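Holroyd Round Table, White
Item no. 696
By Clernitz Furniture

Home > Tables > Meeting and Work Tables > Holroyd

In stock at our Okurura warehouse

The Holroyd is a round table for rooms where people meet, sort small parts, eat a sandwich and then meet again. We made it first for schools. After some time the offices and workshops began to order it too, and today they buy the bigger part of what we produce.

The top is white and has no pattern. We were asked many times to offer a wood look, but we keep the white, because small things are easy to find on it. A screw, a washer or a contact lens shows up at once. If you work with small hardware every day, you will be glad of this by the end of the first week.

The round shape has one more advantage. A chair can stand at any place along the edge, and no person gets the corner. Four people sit with comfort, five is possible if they are friends.

What is in the box
Table top, base, bag with bolts and washers, one hex key, assembly sheet in four languages. The bag contains two spare washers. Please keep them, they are very small and they like to roll.

Assembly
Two persons are needed. Put a blanket on the floor and lay the top on it with the white side down. Place the base, put a washer on every bolt and turn the bolts by hand until they hold. Only then use the key. If you tighten the first bolt fully before the others are in, the last one will not meet its hole and you must begin again. Please do not use a power screwdriver.

After one month, check the bolts again and tighten them if it is necessary.

Cleaning
Use a soft cloth with warm water and a little dish soap. Marker ink comes off with alcohol, but test it first on the underside. Do not use scouring powder. It makes the surface dull, and the guarantee does not cover this.

Cables
The Holroyd has no hole for cables in the top. Customers who keep a monitor or a lamp beside the table usually lead the cable over the rim and fix it under the top with our Stimance clips. The clips are sold separately in a bag of eight and they can be removed without marks.

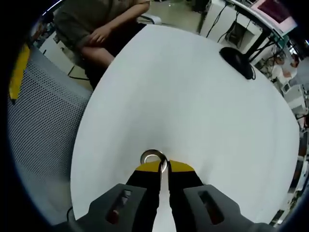 A metal washer at the round white table.

Details
Shape: round
Color of top: white
Maximum load, evenly spread: 340 lb
Guarantee: five years on the top, two years on the base
Price: 2,119, delivery included
Price without assembly bag and key, for customers who replace an old Holroyd top: 2,000

Chairs are not included. Any chair of normal height will fit. A chair with a mesh back is a good choice if the people sit for many hours, and we have several on the page Seating.

Questions we receive often

Can I order only the washers?
Yes. Write us the item number of your table and we send a new set by letter. We ask only for the postage.

Can the table stand outside?
No. It is for indoor rooms only. Rain will damage the edge.

Do you take the old table back?
We do this for customers near Okurura. Please write it in the comment field when you order.

For orders of more than six tables, please contact Neville Mellor in our sales office before you pay. He will make you a separate offer and agree on the delivery day with you.

Page updated 12/10/2022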